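Looking after the Nenis cell

25 May 2021

12 comments

In February we wrote that the Nenis cell would be closed for maintenance for a short time. Several readers have asked what was done in this period, and how the cell is kept in order now. I am the person who does most of this work, so I will try to explain it. I hope it is also useful for those of you who have a similar arm on a table.

Nenis is a small cell. It has one arm with a parallel gripper, one table, a curtain behind it and a box of kitchen things which the arm must move, stack and put back. The arm came to us from the Odateo project, where it had already worked a long time, and the controller is the one we bought with the Tejada grant. The two were not made for each other, and a part of my work is to keep them on good terms.

The problem before February was the gripper. When it closed on a hard block, everything was good. When it closed on a thin plastic cup, the cup turned a little between the fingers, and the arm then arrived above the second cup with a wrong angle. In the log we had 382 stacking runs from the winter, and in 27 of them the run was stopped by hand for this reason. This is too many for a task which a child can do. First we suspected the camera, and we lost one week with calibration. Then I took the fingers off and found that two screws of the left mounting plate were not tight any more. The plate could move by less than a millimetre at the screws, but at the end of the finger this becomes a visible movement.

We changed the screws, cleaned the old thread lock out of the holes and put new thread lock in. After this we set the zero position of the gripper again. It must be done with the fingers fully closed and with the arm hanging down, and one should wait until the motors are warm. I did it cold the first time and had to repeat it the next morning.

The second job was the cables. They had been fixed too short at the wrist, and when the arm reached to the far side of the table they pulled on the connector. Now they have a longer loop. We also replaced one connector at the gripper, because one of its pins was bent.

After each repair we run the same test, which is stacking light blue cups. We like the cups for this test more than any block. The wall of a cup gives way a little, so a closing force which is too high shows itself immediately, and the one cup must go into the other without pushing it over the table.

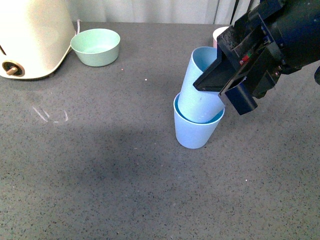 The cup test at the Nenis cell: the upper cup is on its way into the lower one.

The test has a fixed order. We begin with slow speed and only the two cups which have to be stacked. Then we go to normal speed, and after that we add other objects near the stack, for example a bowl or another cup, to see if the fingers have enough space around them. If a cup is pushed away or the fingers touch a neighbour object, we stop, write it down and begin again from slow speed. It is boring work, I must admit, but the two times when I wanted to save an hour I lost a day.

Since the repair we made 190 runs of the cup test, and the turning of the cup did not come back. We had three stops for other reasons. Two were a lost connection to the controller, which we still do not understand completely, and one was a bowl standing too near.

For the regular care we have now a short list, which hangs beside the emergency stop. Every Monday the screws of both finger plates are checked with the small torque key, the same one each time please. The finger surfaces are wiped with a dry cloth. Please do not use alcohol on the cable covers, they become hard from it. Once a month the zero position is checked, and the result is written in the green book with the number of running hours. At the last check the counter showed 257 hours since the new screws.

What remains open is the order at Fluvton for a second pair of fingers. The delivery was moved two times already. Until they arrive we have no spare part, so if you book the cell, please keep the closing force at the value in the booking sheet and tell me if you need another one. The table should be given back with the curtain closed and the objects in the box.

Shared 34 times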